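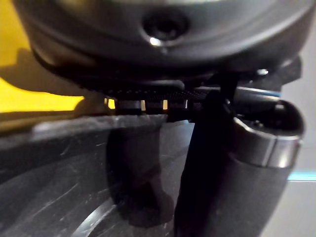
Thu 9 October

Bad one today. Writing it down quick before I start smoothing it over in my head.

Cell 2, afternoon run, the Bullura job. Arm came down for the pick and just kept coming. Not fast, it never goes fast down there, but it did not stop where it stops. Leaned into the plastic. Force limit should have caught it and didn't, or caught it way late, I still don't know which. Log says contact at cycle 3011 and then the protective stop, and between the two there's a gap I don't like one bit.

I was outside the fence. Writing that first for when Mom asks. But Gunārs Paulauskas had been in there at lunch wiping down the fixture with the thing in reduced mode, and that's what I keep chewing on. Reduced mode uses the same force limit. Same number, same page of the config.

Hit the e-stop anyway even though it had already stopped. Hand shaking a little. Stupid. Then stood there like a post until Gunārs said well, are you going to lock it out or admire it. Locked it out. Tag on, my name, his name.

Checked what I could without moving anything. Finger not bent as far as I can tell. Plastic scratched all over but it's been scratched all over since March so that tells me nothing, can't say which marks are new. Wish we'd swapped it when I asked. Knuckle of the gripper feels tight, no play. Did not try to open it by hand, Gunārs wanted to, I said leave it for Iltik.

Called Iltik. On hold forever, then a guy who wanted the serial number, then wanted it again. He asked if the payload setting got changed. I said no. Then went and looked and YES it had, somebody put it at 2000 grams when they tried the heavier tool and never put it back. So the arm thinks it's carrying more than it is. He says that could throw off the force reading. Could. He wouldn't say would. And it doesnt explain why it overshot to begin with, the payload is one thing and the height is another. Two problems maybe. I hate two problems.

Don't know who changed it. Might have been me?? I ran the heavy tool one evening for Khunthong and I remember putting the gripper back on and I do not remember the screen after. Told Gunārs that. He shrugged and said he never checked it either. Put it in the report anyway, both of us. Felt sick typing it.

Irkancombe wants their parts and there's no cell to make them in. Boss asked could we run it slow with somebody watching. I said no. He asked again in different words. No. He wasn't mad exactly, went off to make the phone call.

Iltik person coming at 6 tomorrow morning, which means me at 6 tomorow morning too. Need to bring: the backup from before the heavy tool, if it's on the stick in my other jacket. The pick heights I wrote on the back of the work order. Calipers.

Also ask him if the payload can be locked behind the password. Also ask about that gap in the log, do NOT let him skip it.

Ate cereal for dinner. Going to bed.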